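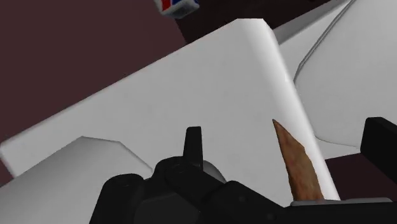

Hesell Housing Association opens repairs service to evening and weekend bookings

Sat 3 May – Hesell Housing Association has today opened its new repairs booking service to all tenants, following a trial on two of its estates. Tenants can now choose their own appointment for non-urgent repairs, including early evenings on weekdays and Saturday mornings, and can change or cancel it without having to ring the office.

The service replaces the previous arrangement, under which tenants reported a fault by telephone and were given a day on which an operative would call at some point between eight in the morning and five in the afternoon. In the Association's last tenant survey, waiting at home for a full day was the most common complaint about repairs, ahead of the quality of the work itself.

Under the new arrangement, every non-urgent appointment will be given a window of 2 hours. Tenants will receive a text message the evening before and a second message when the operative is on the way. Those who do not use a mobile telephone can ask for a call to their landline instead.

How the trial was carried out

The trial began in March at Trolix Court and on the Skekska Road estate, which together include more than 300 homes. The two sites were chosen for their differences. Trolix Court is a modern block of flats with shared heating and a lift, while most of the homes on Skekska Road are older terraced houses with their own boilers, gutters and garden walls. The Association wished to know whether one booking system could deal fairly with both.

During the trial, 96 per cent of appointments were kept within the agreed window. Most of the missed appointments fell in the opening fortnight, when the time allowed for travel between the two sites had been set too low. The timetable was corrected, and operatives are now given a longer gap between jobs when they have to cross the town centre.

Saturday mornings were the first appointments to fill each week. Evening appointments were less popular than expected at Trolix Court, where several residents told the Association that they would prefer not to have drilling or hammering in neighbouring flats after tea. Noisy work in blocks of flats will therefore not be booked after six o'clock.

Tenants who took part also asked for clearer wording on the booking form. The list of faults has been rewritten in everyday language, so that a tenant may now choose "water coming through the ceiling" or "door will not lock" and need not decide which trade is required. A free-text box has been kept at the end of the form for anything that does not fit.

Contractor and workforce

Repairs will continue to be carried out by the Association's own operatives, with specialist work going to Benmoussa Building Services, which already looks after roofs, lifts and shared heating on the Association's behalf. The contract with Benmoussa Building Services has been extended for 4 years and now includes the same appointment windows that apply to the Association's own staff.

Evening and Saturday shifts are worked by operatives who have chosen them. The shift pattern was agreed with staff representatives before the trial began and will be looked at again in the autumn, once the service has been running on every estate for a full summer.

All operatives carry a photograph card and will show it before entering a home. Tenants are reminded that they are entitled to refuse entry to anyone who cannot produce one, and to telephone the office to check that a visit is genuine.

Emergencies

The way in which emergencies are reported has not changed. Tenants who have no heating or hot water, a serious leak, a loss of power, an outside door that cannot be made secure, or any other fault that puts people at risk should telephone the emergency repairs line at any time of day or night. These faults should not be reported through the booking service, which is not watched overnight.

Anyone who smells gas should leave the property and ring the national gas emergency number before contacting the Association.

Tenants who need extra help

The Association keeps a record of households that need additional time to answer the door, a visit from a particular member of staff, or a letter in large print or another language. These details have been carried across to the new service and will be shown to the operative before each visit. Tenants whose circumstances have changed are asked to let the office know, either by telephone or when making their next booking.

Bookings may be made online, by telephone or in person at the front desk of the Association's office. No tenant will be required to use the internet in order to have a repair done, and appointments will be shared out on the same terms however they are booked – the telephone team and the website work from a single diary.

Existing appointments

Tenants who already have a repair booked do not need to do anything. Appointments made under the old system will go ahead on the date given, and the office will contact each household to offer a two-hour window on that day. Where the date no longer suits, the tenant may move it once the new window has been offered.

Repairs that were reported but had not been given a date will be placed in the new diary in the order in which they were received. Households in this position will receive a letter with a reference number, which can be entered online or read out over the telephone to choose a time.

Leaseholders and shared areas

Leaseholders may use the service to report faults in shared areas, such as stair lighting, entry doors and bin stores. Repairs inside a leasehold flat remain the responsibility of the leaseholder, as set out in the lease. The cost of repairs to shared areas will continue to appear in the yearly service charge statement, and the introduction of the booking service does not alter the way in which those charges are worked out.

Reporting on performance

The Association will publish the share of appointments kept, together with the average wait for a non-urgent repair, on its website and on the noticeboards in its blocks of flats. Figures will be given separately for each estate. Where an appointment is missed without notice, the tenant will be offered the next available time of their choice and will be told how to claim a payment under the Association's existing compensation policy.

A short set of questions will be sent to tenants after each completed repair. Replies are voluntary and are not shared with the operative who carried out the work.

Notes to editors

Hesell Housing Association is a not-for-profit landlord providing homes for rent and shared ownership in Hesell and the surrounding villages.

The percentage given for appointments kept covers all non-urgent visits during the trial at Trolix Court and Skekska Road. Emergency visits were not included.

Requests for further information should be sent to the communications team at the Association's main office. Tenants with questions about a repair are asked to contact the repairs team directly.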